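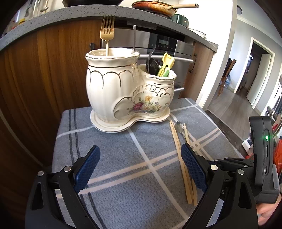

Lindsay Cosgrove wrote:
I'd go the other way on this one, the B side of the Halliday record is where they finally sound like a band. Side A is all guitars up front and the singer shouting to be heard over his own amp. Flip it and there's room! You can hear the bass player thinking. I've had it on since July and I still start with side two most nights.

sillside_stereo wrote:
Oh I love this, somebody else who flips it first. But I can't let the side A slander stand. "Lalthorpe Road" is the best opening track anyone local has put out in years. That first chord, the little gap, then the drums come in a hair early and they left it in. I played it to my brother in the car and he made me go round the block so we could hear it again.

Lindsay Cosgrove wrote:
Fair enough, the gap is great. I just think they already wrote that song on the EP and it was faster.

tremolo_arm wrote:
Which pressing are you both on? The one from the merch table at Allby has a different fade on the last song, a good bit longer, and there's an organ part under it that isn't on the download. I thought I was hearing things until I put them on one after the other.

sillside_stereo wrote:
WHAT. I only have the download. What sort of organ?

tremolo_arm wrote:
Reedy, wheezy, a bit like a chapel organ with a cold. It holds one note and then drops down right as everything else disappears. Gorgeous. My copy is hand numbered 546 if that helps anybody work out which batch it came from.

gumleaf77 wrote:
Mine has no number on it at all and I bought it at Allby too, so I don't think the batches are as tidy as that. No organ on mine either. Could be they swapped plants partway through?

And while I'm here, I'm with Lindsay about side A. The mix is too hot. By the third song my ears want a cup of tea.

tremolo_arm wrote:
Have you tried it on speakers? On headphones I agree with you, it's a wall. In the lounge room with the volume at a neighbourly level it opens up heaps.

gumleaf77 wrote:
I've tried it on speakers, headphones and the kitchen radio. It's hot. Good songs though! "Copper Kettle" has been stuck in my head for days, the harmony in the second chorus especially, where the low voice goes up and the high one stays put.

sillside_stereo wrote:
That harmony!! They did it live with 3 of them round one mic when I saw them at the Sillside hall and the whole room went quiet. Then somebody dropped a glass and the drummer counted straight into the next one off the back of it. Best support slot I've seen, and they only got 2 more songs before they had to clear off for the headliner.

Lindsay Cosgrove wrote:
I was at that one, over by the door. Sound was rough where I was standing but the new song was a ripper, the slow one with no drums until the end. Does anyone know if it has a name?

bellbird_b wrote:
They called it "Weir" on the setlist, I had a sticky beak at the one taped to the monitor. Might be short for something.

I'll be the odd one out and say I don't think the album is as good as the EP, either side. The EP sounded like it was recorded in a favourite uncle's shed and this sounds like they were watching the clock. I'd still drive to Lalthorpe and back to see them play it, mind you.

tremolo_arm wrote:
Can't agree, the EP has that awful cymbal sound all the way through. Like someone frying chips next to the mic.

bellbird_b wrote:
I like the chips.

sillside_stereo wrote:
Team chips here as well, sorry tremolo. But the songs on the album are better, surely? There's nothing on the EP with a bridge like the one in "Lalthorpe Road".

bellbird_b wrote:
I'll give you the bridge. I'll play it again tonight, side two first this time, and see if I come round.

Lindsay Cosgrove wrote:
Start with the second track on that side and turn the bass up a touch. And tremolo, if you ever get that longer fade onto a tape I'd swap you my spare copy of the EP for a listen.

tremolo_arm wrote:
Deal, chips and all. Message me your address.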